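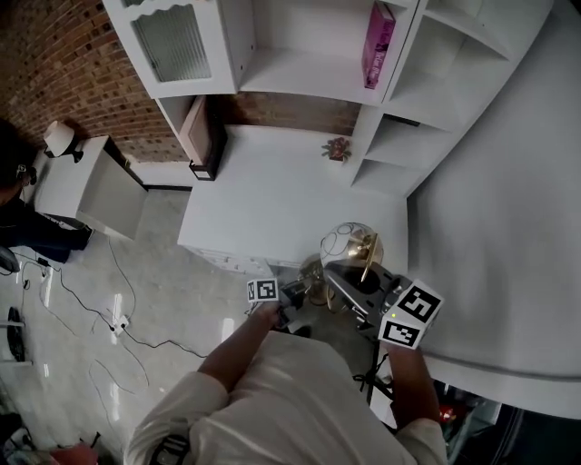
Leonilde Coelho objects to the word "ornament" and would like it replaced with "thing that has to be moved before you can wipe the desk." Her suggestion was considered for the label set and turned down on grounds of length. It survives as the working definition.

Brekivetti: where the ornaments go

Summary
Brekivetti is a set of written records about small decorative objects in furnished rooms: where they stood, where they were moved to, and what the person moving them called the new spot. It holds 2,000 records covering 200 objects. Most are ordinary shelf and desk pieces, such as figurines, bookends, candlesticks, and shiny spheres on metal bases. Most of the moves are under an arm's length.

What a record contains
object_name: whatever the tidier called it. Expect "gold ball," "the ball," "globe thing," and once, for the same object, "Gary."
start_place: free text.
end_place: free text.
surface: desk, open cubby, closed cabinet, windowsill, floor, other. "Other" is usually the top of another ornament's box.
reason: optional, frequently rude.
settled: yes if the object was still in its end_place at the next visit.

Rooms
The records come from two addresses, Brarley and Ogola. Brarley has the white desk with the cubby shelving and a scalloped cabinet over it, and tidiers there like to line things up along the back. Ogola has deeper shelves, so things go in and are not heard from again. If you split by address, expect your results to disagree with each other. Ours did.

How it was put together
Tidiers were given one instruction: clear enough of the desk to work on, and don't put anything in a drawer. The drawer rule was added in June. Records from before then were kept, so 15 objects have an end_place of "drawer" and no further history.

Spelling was corrected. Opinions were left alone.

Labeling notes
Front edge means the strip of desk nearest the chair. It is meant as a stopping point and gets used as a permanent address. Please don't merge it with "desk, front half," as version 1 did, to general irritation.

Books count as ornaments only when someone has stood one up for show. A book leaning on a divider is a judgment call, and the two labelers judged it differently for a week before anyone compared notes. Those records carry the flag book_dispute.

Cubbies are numbered from the top left. At Ogola they were numbered from the bottom for one whole Thursday. We fixed the ones we found.

Known problems
Heavy items are underrepresented, as people leave them where they are and dust in a circle.
Reflective pieces get moved more than dull ones. We have no explanation, only a lot of fingerprints.
The settled field says nothing about whether the place was a good one.

Please don't use it for
Valuing anything. Several people have asked.

Versions
Version 2 adds the surface field and removes Gary, who is now filed under "sphere, gold-toned." The old name is kept in the Skoment lookup file for anyone who needs to match earlier records.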